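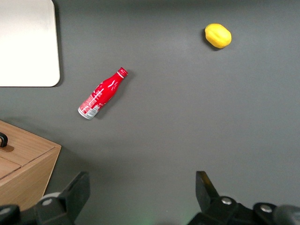 Rules for robots that pick things up

A robot arm that picks things up is a machine with a motor at each joint and a gripper at the end. It does what its program tells it to do. It does not know that a hand is softer than a bottle, so people write rules to keep hands safe.

Rule 1. Keep out of the reach area
The reach area is all the space the arm can get to, including the space above the table. At the Brinard workshop it is marked with tape on the floor. Visitors stand behind the tape. An arm that is standing still may only be waiting for its next instruction.

Rule 2. Know where the stop button is
An emergency stop button is red and sits on a yellow background. Pressing it stops the arm. Anyone may press it, including a child, and no one is told off for pressing it by mistake. Before the arm can be used again, an adult resets the button and then starts the arm with a separate control.

Rule 3. Go slowly first
A new program is run at low speed. If the arm moves in the wrong direction, there is time to stop it. The speed is raised in small steps.

Rule 4. Limit the squeeze
Two fingers closing together can pinch. The gripper is set to use only as much force as the object needs – a lemon needs less than a full metal bottle.

Rule 5. Clear the table
Only the things needed for the job stay within reach. Cups, phones and pencils go on the shelf.

Rule 6. Write it down
Each fault goes in the logbook, with the time and what the arm was doing. The Brinard logbook has 116 entries. Most are about dropped objects.

Who writes the rules?
Some come from international standards, which are long documents agreed by experts from many countries. Others are local. Stamatia Konstantinidis wrote the ones on this page for Brinard and checks them every November.

Words to know
Gripper: the part that holds things.
Reset: to make ready again after a stop.
Standard: an agreed way of doing something.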